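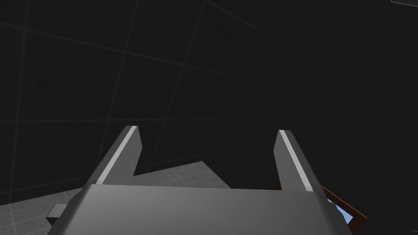
Why would a robot gripper that passed every test in simulation drop things once it is bolted to a real arm?

Usually the simulation was told something untrue about friction, timing or force, and the program learned to count on it. At Clesari the untrue thing was friction, and it took from January until the end of summer to find it.

Clesari makes picking software for warehouses, out of a former carpet showroom in Groton. Its customer in this story was Koltdale, a distributor of plumbing parts, which wanted an arm to move boxed faucets from one bin to another. The plan was the one everybody in the business follows. You build the gripper in software, let it practice in a virtual room where breakage costs nothing, and ship the result when the numbers look good.

The numbers looked wonderful. Over 3076 simulated picks the two fingers closed on a box, lifted it and put it down where it was supposed to go, and they failed 13 times. Someone printed the chart and taped it up by the coffee machine, where it remains, with remarks added in several colors of ink.

On the first day at Koltdale the arm made 126 attempts and dropped 30 boxes. It dropped them in a particular way, too, waiting until the top of the lift, when the box had the farthest to fall. A kitchen faucet in brushed nickel left the cell entirely and came to rest under a forklift. The arm, which had no sensor for shame, went on to place nothing very gently in the destination bin and report a success.

That last part is what bothered Itziar Arrieta, who runs testing at Clesari and was standing outside the fence at the time. "Dropping is a bug," she told me. "Dropping and then filing the paperwork as if you hadn't, that's a safety problem. The next box goes in on top of an assumption."

The team blamed the boxes first, then the air compressor, then the floor. Fresh finger pads were ordered from Peñalver, a small supplier with a long lead time and a cheerful hold message. The new pads dropped faucets as well.

Arrieta finally read the settings file from the top. The friction value for the fingertips had been typed in as a placeholder by an engineer who had since moved on to drones, and it was set so high that the virtual fingers could have picked up a wet fish by the tail. With that kind of grip available, the program had taught itself to squeeze as lightly as it could, and to check for a box only once, right after the fingers closed.

The repair was dull. Friction now varies from one practice run to the next, mostly on the stingy side, and the gripper checks its finger gap during the lift and again before release. If the gap is wrong, the arm stops and a light comes on. The corrected version went back to Koltdale on 1 September 2020. It is slower. The light comes on a fair amount, and a person walks over and has a look.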